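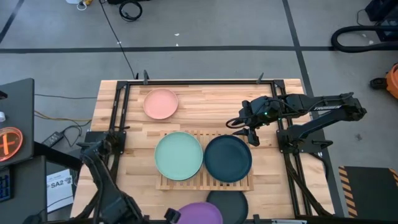
Using a slatted rack on a timber benchtop

Updated April 2024

A flat slatted rack takes up more of the bench than an upright one, and it will not hold a whole dinner party's worth of plates. It does suit a household with a small set of coloured plates and a butcher-block table to look after. The plates lie on the slats, the air gets at them from underneath, and the drips land where you can reach them with a cloth.

These are the steps I follow at home, plus the upkeep for the rack and the table. You need the rack, two tea towels, a dry cloth and a bottle of food-safe mineral oil. The oil lasts a long time.

Choosing the spot

Put the rack in the middle of the table, or at least well in from the edges. Plates overhang the slats and a rack near the edge gets bumped. Leave enough bare timber on one side to set down plates that are waiting their turn.

Press on each corner of the rack. If it rocks, find the short leg and stick a felt pad under it. Don't sand the long ones to match unless you enjoy that sort of thing – I did it once with a Rullwood rack and went around all four legs twice before giving up and buying the pads.

Check that you can get a hand and a cloth underneath. Mine has 100 mm of clearance and that is plenty. Much lower and you will have to lift the rack every time you wipe.

Loading the plates

1. Wash the lightest colours first. Dark glazes and dark plastics can leave marks on a pale plate if they rub together in the sink.

2. Shake each plate over the sink, then stand it on its edge on a folded tea towel for a moment while you do the next one.

3. Lay the plates face down across the slats. Face down, the water runs to the rim and falls between the boards. A plate left face up holds a puddle.

4. Keep the rims apart if you can. Where two rims touch, water sits in the join and dries to a white line, worst of all on navy and black.

5. Leave them for 15 minutes, then tip each plate to let go of whatever has collected in the foot ring.

6. Dry the foot ring with the second tea towel and put the plate away.

Step 5 is the one people skip. A plate can feel dry all over and still leave a ring of water on the shelf.

Plates that won't lie flat on the slats can lean against the legs for a while. Use the inside of the leg, with the rim on a folded cloth so it doesn't slide across the oiled surface.

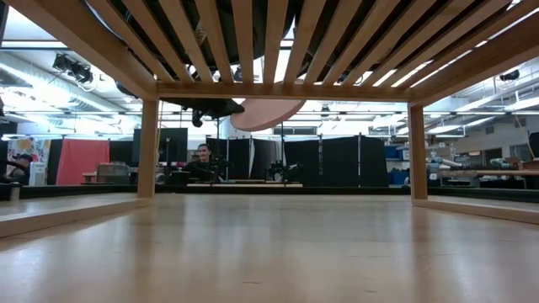
Abla Nassar wrote to say she never lays plates flat at all. She leans every one of them, big plates at the back, and turns them a quarter when she walks past. She finds flat drying too slow in a humid kitchen and says the slats mark a soft plastic plate if it goes on hot. I have not had the marking, but I do let plastic cool before it goes on the rack, so that may be why.

If your kitchen is humid, try her way first. Opening a window does more than either method.

Bowls

Bowls are more trouble. Upside down on the slats they trap steam, and right way up they collect drips from everything near them. Tilt them by resting one side of the rim on something narrow. A wooden spoon handle works well enough.

When the top is full, a small bowl can go on the table underneath or just behind the rack. Put it there only once it has been towelled, and don't forget it. Ruba Darwish asked whether this leaves a ring on the timber, and it will if the foot is wet. 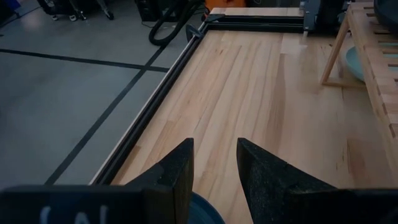

Wiping down the table

Butcher block is made of narrow strips glued side by side, and water that sits along a glue line will raise the grain in time. Wipe with the strips, from one end to the other. Going across them pushes water into any small gap.

Do the area under the rack last, using the dry cloth. Run a corner of it around the foot of each leg, where water tends to creep in and leave a grey square. If you already have a grey square, let the table dry for a full day, rub lightly with fine sandpaper along the grain, and oil it again.

Move the rack to a different part of the table every week or so. Sunlight darkens pale timber, and a rack that never moves will leave its outline.

Oiling the rack and the table

I oil the table when a few drops of water stop beading on it. The rack gets done at the same time. In May, once the heating goes on and the air dries out, both seem to want it sooner.

Wipe everything clean and leave it overnight. Rub a thin coat of oil along the table, then do the slats, top first, then the edges, then the undersides. The gaps are fiddly – mine are 12 mm, and a strip of old T-shirt pulled back and forth does the job. Give it an hour or two, buff off what hasn't soaked in, and keep plates off until the next day.

Don't use olive oil or any other cooking oil. It goes sticky and starts to smell. 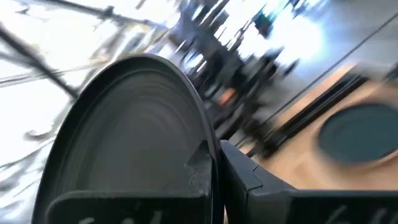 Dark green against the pale timber.

Storing the set

Coloured plates scratch each other in a stack. Slip a sheet of paper towel between them, or a circle cut from an old tea towel if you want something that lasts. Stack by size, then by how often you use them. I tried stacking by colour and ended up lifting four plates every morning to reach the one I wanted.

Check the rims as you stack. Chips on a dark plate show up pale, but on the lighter colours you will need to run a fingertip around the edge.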